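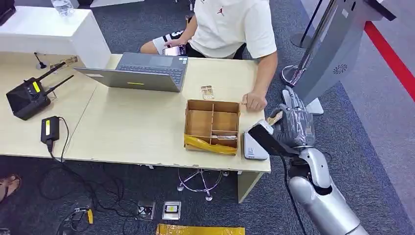 Two tops joined into one. Light wood, cardboard organizer, laptop.

Is the Fostotus matte coating worth it?

wingyan_fu
Plostdale wants 215 extra to put the Fostotus coating on a double desk like mine. The sales page says it "stays matte for life" and never shows wear. I've bought two things with lifetime finishes and both had shiny patches where my wrists go. Has anyone had this one for more than a few months?

lateck_refugee
Had it on a side table for 3 years. It's fine. No rings from mugs, no shine. I'd pay again.

hoklam_yen
A side table doesn't get forearms on it all day. What did you put on yours, a lamp?

lateck_refugee
A lamp and a lot of mugs, thanks.

hoklam_yen 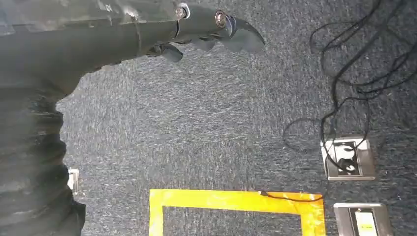

Matte finishes wear like anything else, and dark ones don't get a pass. People buy charcoal thinking it will hide everything, then wonder where the marks came from. Look at the dark gray casing there: matte, and still a bit scuffed. Different material from a desktop, sure, but "matte so it won't show" is a sales line. Ask Plostdale for a sample and rub it with a dry sponge for an evening.

eulalia_d
I did ask for a sample. They sent a square up to 2 inches wide. You can't test anything on that, and the guy on the phone couldn't tell me if the coating can be redone later. With plain hardwax oil I just do the worn spot again in March and move on.

wingyan_fu
Redoing one spot always leaves a patch for me.

tassanee_o
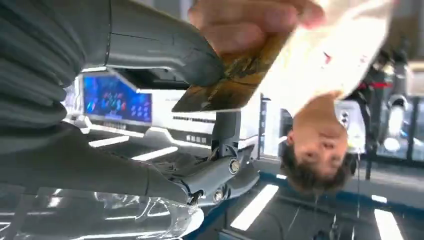 Glare is the better argument for matte, if you want one. My old gloss desk gave me a headache every afternoon under the office tubes. You can see white lights in that long smooth gray surface, and it's only slightly glossy. As for hiding marks, pattern does more than sheen in my opinion. Something like the brown and amber mottling on the card would swallow a coffee drip. Pale plain wood won't, coated or not.

lateck_refugee
So we agree matte is good.

hoklam_yen
We agree it's less shiny. I'm still waiting for the part that costs 215.

wingyan_fu
Asked Plostdale for the warranty in writing. Wear from "normal contact" is excluded. Going with oil.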